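Chapter 8
Storage and Handling of Small Tableware: Chopsticks, Skewers and Stirrers

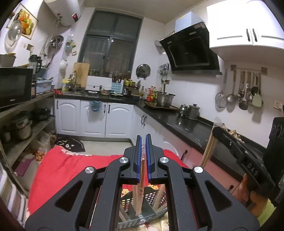 Small tableware is the part of a kitchen inventory most often stored badly. Plates stack and cups nest, but long thin items do neither. They roll, slide under one another and collect at the bottom of whatever holds them. This chapter deals with the wooden chopstick as the standard case. The same methods apply, with changes in length and diameter, to skewers and wooden stirrers.

Chapter 7 treated flatware in drawers. The reader should be familiar with the terms clear length (the inside dimension of a compartment along its longest side) and grip height (the part of an item that stands above the rim of its container). Both terms are used here without further definition.

8.1 Bundled and unbundled stock

Wooden chopsticks reach the household in one of two states. Bundled stock is held together by a plastic wrapper or a band and is handled as one unit. Unbundled stock is handled by the pair. A bundle should be kept closed until the one before it has been used up. Opening several at once mixes old stock with new and removes the only barrier against grease and dust.

A wrapper protects the sticks only while it is dry inside. Wood takes up moisture from the air and gives it back slowly. Wrapped stock that shows fogging on the inner face of the plastic should be opened, spread on a dry cloth and left to air before it goes back into storage. Sticks with dark spots or a sour smell are discarded.

8.2 Choice of container

The perforated plastic basket is the container used for most of the exercises in this chapter. Its holes let air reach the lower layer, and crumbs fall through them. A divided basket is preferred to an open one, as the divider gives bundles a surface to lean on and keeps two kinds of stock apart.

Three dimensions govern the choice: clear length, depth and hole size. A hole wide enough to pass the tip of a stick will catch it when the basket is lifted. In a trial kept by Ayodele Adeyemi in a shared kitchen, 227 pairs were moved through two baskets of equal volume over one August. The basket with the larger holes had to be emptied by hand twice to free trapped tips - the other needed no attention.

Sticks shorter than the clear length are laid flat. Bundles may be stood upright or at a slant, provided that the grip height is enough for the fingers to close on the bundle without touching its neighbors. A practical limit for one divided basket is around 200 pairs. Beyond that the lower layer can no longer be reached without unloading the upper one.

8.3 Work surface

Sorting is done on a table, at sitting or standing height, with the basket placed within reach of both hands. A cloth under the work keeps loose sticks from rolling and makes pale wood easier to see if the cloth is a strong color. Patterned cloths are acceptable but slow down the search for single sticks.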